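Notebook, Bread and Cereals Laboratory, Gredberg building
Entry for January, begun 8:40 a.m.
Kept by Olanrewaju Okoro

Subject: Staling of white pan loaf, continuation. Batch 147.

Purpose. The previous batch was set aside when the crumb was found to be firmer at one end of the loaf than at the other on the first day of storage. The present batch repeats it with the same Kenum flour, from the same delivery, and with one change to handling, described below. The formula is unchanged. Colleagues who need the full sheet will find it filed as 246.

Dough. Flour was weighed at 2000 g in a single lot. Water, salt, yeast, sugar and shortening were scaled against it as on the sheet. Water was drawn the evening before and kept in the cold room, then brought to the required temperature with warm water from the tap. This took longer than it should have. The thermometer on the bench reads low compared with the one in the cabinet, and the cabinet instrument was used throughout. The bench one has been tagged.

Mixing was done in the Kröger with the hook. The dough cleared the bowl late, as it did last time, and was slightly sticky at the end of the second speed. I stopped at the time on the sheet and did not extend it. If the flour is taking up less water than the supplier's certificate suggests, that should be dealt with through the water and recorded as a change, and the mixing time left alone. I would ask that anyone running the next batch do the same.

Proofing. First rise in the covered tub, then divided, rounded, rested, and molded by hand. This is where the change was made. In earlier batches the dough pieces were placed in the pans with the seam wherever it fell. All seams are now placed down and parallel to the long side of the pan. The pieces were also rolled out a little longer before being panned, so that they reach both ends without being pressed there. Pressing the ends in was, in my opinion, the likeliest cause of the uneven crumb, although the position of the pans in the oven has not been ruled out.

Oven. Pans were set on the middle deck with clear space on all sides. Turned once at the halfway point. Color was even, with a slightly darker crust on the side that faced the back wall for the second half. Loaves were taken from the pans at once and left on the rack until the center had come down to room temperature. They were not sliced warm. The temptation to do so at the end of the afternoon is understood, but the slices from a warm loaf compress under the blade and the firmness readings from them are of no use.

Slicing and storage. Sliced on the machine with the guide at the usual setting. End slices and the slice next to each end were discarded from the measured set. The rest were bagged by loaf, closed with clips, and placed on the shelf in the constant room. One loaf was wrapped whole, unsliced, as a check. 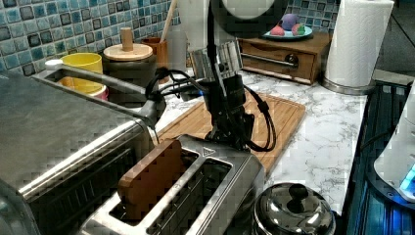
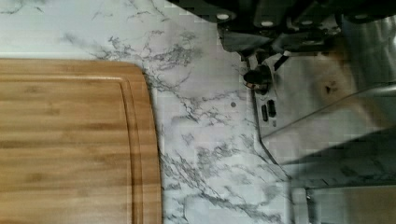 Preparation kitchen, Gredberg. First view: toaster with one slice standing in the slot. Second view: bamboo cutting board on the counter.

Firmness. Fresh readings were taken with the flat probe at the center of each slice, and again nearer the two ends of the loaf. The difference between the ends is smaller than in the previous batch. It has not gone away. The readings are in Statar under record 3177, together with the weights before and after cooling. Please note that Statar sorts loaves by the time of entry and not by loaf letter, so loaf D appears ahead of loaf B. I have left the order as it is and put the letters in the remarks column.

One reading for loaf C was plainly wrong. The probe had been lowered onto a large hole below the surface. The slice was replaced with its neighbor and the first value was kept in the record, marked as rejected. Values should not be deleted.

Panel remarks, informal. A short tasting was held with plain slices only. Comments were that the crumb is soft and a little gummy close to the bottom crust, and that the flavor is mild. Two members found the salt low. The salt was checked against the weighing slip and is correct. Toasted slices are not part of this trial, and I would prefer that they be kept out of it until the method for heating them has been agreed upon. Crumb that has firmed on the shelf softens again when heated, and comments on toasted and untoasted slices cannot be set side by side.

Housekeeping. The slicer blade was wiped down and the crumb drawer emptied. The rack in the constant room is leaning toward the door and should be leveled before anything heavy is placed on it. Clips for the bags are nearly used up. A request has been left in the tray.

The bag of flour in use has been folded over and clamped, and moved off the floor. It is to be used for this series only. There is an open bag from an older delivery on the next shelf, in the same color of sack, and the two could easily be confused by someone in a hurry. The older one now has tape across the front.

To be done:
– Second set of firmness readings after one day, same probe, same operator if possible.
– Third set after three days. The wrapped loaf is to be sliced at that time and not before.
– Read the bench thermometer against ice water and record the error on its tag.
– Ask Kenum for the water absorption figure for this delivery and for the one before it.
– Place the pans on the lower deck for the next batch, with seams as in this one.

Added at 4:15 p.m. The constant room was found with the door not fully latched. The chart shows a small rise, already recovering when I came in. The bags were closed and I do not think the loaves have been affected, but the rise is noted on the chart in pencil and should be considered if the one-day readings look odd. The latch catches if the door is lifted slightly as it is closed. A repair has been requested.

O. Okoro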